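Minutes of the Filtach Overbalanced Wheel Circle
Regular meeting, December 22, 2024
Upstairs room, Rissanen Hall

In the chair: Jawad Jafri
Present: 15 members, including two by phone, one of whom was plainly also driving
Apologies: the Drokar brothers' cousin, who has our copy of the key

1. Opening

The chair opened the meeting once the stairwell light had been found. He reminded members that the room is ours until nine and that last time we left at twenty to ten, still arguing about springs.

2. Minutes of the last meeting

Approved with one correction. Where the minutes read "the wheel ran by itself," they should read "the wheel ran by itself down the ramp of the van." The member concerned asked for it to be noted that the ramp was not part of the design.

3. Matters arising

a) The coin-cell question. At the last meeting it was asked whether a magnet motor shown in an online video could have a battery hidden in the base. The chair wrote to the maker, who replied that the base is solid brass, that he will not be opening it, and that he is hurt. The group took no position. One member observed that solid brass things don't usually have a switch.

b) The borrowed spring scale. Still borrowed.

c) The pamphlet. The member who bought a reprint of a German pamphlet, dated 1715, has now had twelve pages of it translated by his niece. So far it is mainly insults aimed at other clockmakers. He believes the insults may be a cipher. It was agreed that he should carry on, and that the niece should be paid something.

4. Report on the Devlow wheel

The Devlow wheel is the group's own build, now in its third year and its second garage. The report was given by the chair because the builder did not want to give it.

The wheel was set up on the new bearings and given a push by hand. It turned for 293 seconds and stopped. This is our longest run to date, and there was applause. A member then asked how long the bare hub had turned on the same bearings with none of the weights fitted. The builder said it had turned for longer. Pressed on how much longer, he said he had gone in for dinner and it was still going when he came back.

There was a silence, and then a discussion.

One view was that the weights were slowing the wheel down. The opposite view was that the weights were storing something, and that we had not yet found the way to get it out. A third view, from the phone, could not be heard because of a tunnel.

The builder pointed out that the arms knock when they drop past the rim stops, and that every knock is lost work. He has tried felt, cork and a sliced bicycle tube. Felt is the quietest. It was suggested that we stop using "quiet" and "efficient" to mean the same thing in these minutes. Agreed, and the secretary will try.

Action: builder to repeat the run with the felt stops, with the garage door shut, and with a person present at both ends of it.
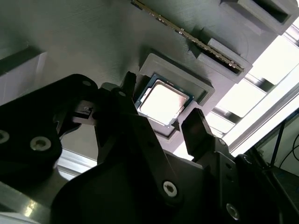
5. Measurement

It was raised, as it is at every meeting, that we don't measure anything properly. Our figures come from a kitchen timer and the memory of whoever was nearest.

A proposal was put forward in two parts. First, that each test be done 5 times and every result written down, including the ones we don't like. Second, that nothing be called "over unity" in an email subject line until input and output have both been measured by a person who didn't build the thing.

The first part passed with no trouble. The second part took half an hour. Those against said that it would kill enthusiasm. Those in favor said that the April announcement had done more damage to enthusiasm than any rule could, and that some of us had told our families. The April announcement was gone over again at length. The chair ruled that it was closed, then reopened it himself to explain about the fan.

For the record, and for the last time: the fan was on. It was a warm day. It was pointed at the builder and not at the wheel, but the room is small.

The second part passed, with three against.

6. Visitor policy

A skeptic has asked to attend. He is a retired heating engineer, and his letter was polite and two pages long, with a drawing. Some members felt he should be shown the wheel. Others felt he should be shown the pamphlet first so he'd be in the right frame of mind.

It was decided to invite him for one meeting, and that he may ask questions but may not bring the textbook. The chair will write back. The member who wanted a nondisclosure form was asked what we had to disclose, and withdrew the suggestion.

7. Workshop space

The second garage is needed back in spring for a car. The Drokar brothers have offered the end of their barn, which is dry, has power, and has a goat. The wheel would need to be fenced, or the goat would. The brothers will get a price for both.

A member asked whether the wheel could be moved without taking it apart. The builder said no. He was asked whether it would go back together the same way. He said it never had yet.

8. Any other business

A gravity engine seen at a country show was described from memory, with gestures. It had chains. It was agreed that we would need to see it, or at least a photo without a thumb in it.

A member asked whether we might spend an evening on Stirling engines, since they work. There was some feeling that this would be a change of direction. Put off to the next meeting.

The spring scale was asked for again.

9. Close

The chair closed the meeting at nine twenty-five, the hall having turned off the heat. Next meeting at the same place, if the key has come back. Members are asked to bring their own cups.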